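Prollport two-finger gripper with wrist camera: review after our first weeks

Reviewed by Tincuța Pop

We bought the Prollport set to replace the older Zenanis gripper on our small arm. In our workshop we test kitchen tasks: scooping, pouring, opening drawers, putting things back in their place. The Zenanis served us well for boxes and bottles, but it was poor with thin handles, and a thin handle is what you meet most often in a kitchen.

The set contains the gripper, two black fingers, a small camera with its bracket, and a cable which is too short. I had to order a longer one before I could even begin. The bracket is good. It holds the camera close to the wrist and it did not move when I knocked it against the table leg, something I did more than once.

Mounting took me one afternoon. The manual is written for people who already own an arm from the same maker, so for ours I had to guess the order of the bolts. Brigitta Danzer from the electrical side helped me with the connector, and after that the controller found the gripper without any complaint.

Now the grip itself. I used three objects: a sponge, a steel spoon and a plastic measuring cup with rice. The sponge is easy for any gripper. The spoon turned a little between the fingers when the arm moved fast, the same as with the Zenanis. With the cup I saw the biggest difference. I ran 100 lifts by the handle with each gripper, rice inside, at the same speed. Prollport kept the cup in 85 of them. I will not print the result of the Zenanis, as its finger pads were already worn and it would not be fair, but it was clearly lower.

Most of the failures came when the fingers closed too near the end of the handle. The cup then rotates and the rice goes to the table. I wrote a small correction in the controller that moves the fingers closer to the bowl before closing, and I will repeat the test with it in June, when the arm is free again.

The camera I like, with reservations. It sees the finger tips and the object together, so you can judge the grip from the picture alone. The focus is soft at this short distance and there is no ring to adjust it. Single grains of rice can be recognized, but only just. Clear plastic on a pale background is also hard for our detection software — the edge of the cup disappears in places. Stela Surdu suggested a dark mat under the work area. I have not tried it yet.

Noise: lower than the Zenanis. Heat: the housing becomes warm after an hour, never too hot to touch. Force setting: it goes in steps, and I would wish for smaller steps at the low end, where soft plastic needs them.

Would I buy it again? For handles and light objects, yes. If you mostly move boxes, keep what you have and save the money. The supplier answered my question about the cable in 2 days, politely, and without a solution. 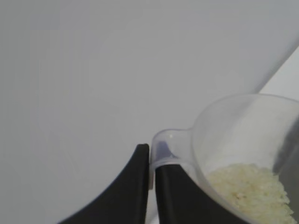 Page last changed: 24 Feb 2026

Wrist camera view from the cup test, with the fingers closed on the handle and rice in the bowl. The handle is short, so there is little room for error in where the fingers close. Notice also how little the clear wall of the cup differs from the gray behind it. Valeriano Cantero has asked me for the force values used with this cup; I will add them here together with the June results.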